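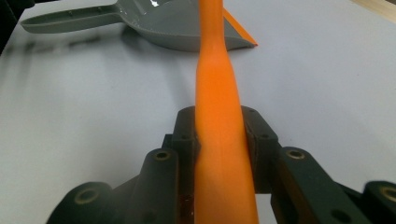

Figure 7.1 An orange handle, with a grey dustpan beyond it.

Chapter 7
Who Pays for Clean?

Cleaning is the one activity every organisation carries out and almost no management textbook mentions. Strategy gets nine chapters. Marketing gets five and a colour insert. The sweeping of the floor on which strategy and marketing are conducted appears, if you are lucky, as a line under "other overheads", between postage and sundries. This chapter is about that line.

We begin at Mottram, a maker of garden furniture whose accounts we met in Chapter 4. In February the firm's new finance manager, Rekha Dhillon, was asked to find savings, and did what new finance managers have always done, which was to look for a cost that did not attend meetings. She found the cleaning contract. The contractor, Fomex, was charging £2,000 a month. Dhillon cut the contract by half and asked staff to "take ownership of their own areas", a phrase that students should learn to recognise, as they will be hearing it for the rest of their working lives.

On paper the saving was £1,000 a month. The paper was not wrong, as far as it went. It recorded what Mottram had stopped paying Fomex. It had no column for what Mottram had started paying everybody else.

Dorothy Oakley ran the assembly shop. Her staff were paid to put benches together, and they now stopped early to sweep up. Nobody booked these minutes to cleaning, as there was no code for it, so they went down as assembly. By the end of the first quarter the shop had lost 74 hours of bench-making, and the monthly report duly showed that assembly had become less efficient. Oakley was invited to explain herself. Her reply ran to one sentence and is not suitable for a textbook.

The hidden cost
A hidden cost is one that an organisation bears but does not record against the activity that caused it. The money has left the building all the same. Hidden costs tend to collect wherever a task is moved from people whose job it is to people whose job it isn't, and they are at their most comfortable in departments that already have a large budget, where they can pass for something else.

Compare this with an opportunity cost (Chapter 3), the value of the next best thing you could have done instead. Mottram's 74 hours were both. They were hidden, in that the accounts called them assembly, and they had an opportunity cost, in that there were benches that could have been built and weren't. Students often ask which label earns the marks. Either will do if you say why.

It would be easy to make Dhillon the villain here, and generations of seminar groups have enjoyed doing so. Look again at what she was given. She had a target, a deadline and a set of accounts that listed cleaning as a thing the firm bought, like string. Nothing in front of her said what a clean floor was for. The accounts answered the question she asked them, and accounts are very polite in this way: they will not volunteer anything.

What this chapter covers
Section 7.1 looks at how overheads are shared between departments, and at why every department believes its share to be unfair. Section 7.2 compares buying a service in with doing it yourself, using figures from the Tinura hotel group. Section 7.3 returns to Mottram and works out what the cut really cost. You will need a calculator and your notes on fixed and variable costs.

Before you read on
Think of somewhere you have worked or studied. Who emptied the bins, and which budget paid for it? If you don't know, write down who you would have to ask. Keep your answer, as we shall come back to it in Section 7.3.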